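May, past eleven at night

I did not write for two weeks and now I have too much to put down, so I will put only the house.

We are in Nallance since the first days of the month. The apartment is on the second floor, over a shop that sells keys and umbrellas. My mother asked me by telephone if it is a good apartment and I answered yes, it is good, but I heard that my voice went up at the end, like a question. The rent is 600, and in Fokedport we paid less for one room more. But there I took the bus 40 minutes every morning, and here I walk 12. I must remember this when I complain.

The floors are cold. I grew up with wood under my feet and I did not know that a floor can decide how you live. In the morning I go to the kitchen on my toes like a thief. Pascual says that in August I will be grateful and that I will lie down on the marble like a dog. Maybe. He also says I should buy slippers, and he is right, but I don't want to give him this today.
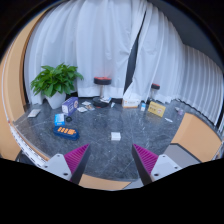

I was cleaning with vinegar the first week, because at home we clean everything with vinegar. Then Mrs. Troncoso from downstairs smelled it on the stairs and came up, very upset, and explained to me that vinegar eats the marble. She said "eats" and made teeth with her fingers. Now I use warm water and a little of the soap she gave me in a jam jar. She would not take money for it. I baked her the lemon cake and it did not rise so well, but she returned the plate washed, and I think this is a good sign.

The curtains are still too long. I pinned one side and the pins fell, so I have to sew it properly, and my sewing box is in the carton that went by mistake to Pascual's brother in Skolilthorpe. He promised to send it. He promised also the lamp.

We have 2,000 left after the deposit and the truck. I wrote it on a paper and put the paper in the drawer, and then I took it out again to look – the number was the same. A washing machine has to wait until my second salary. The laundry on the corner closes at seven.

Tomorrow: slippers, thread (white), call the brother.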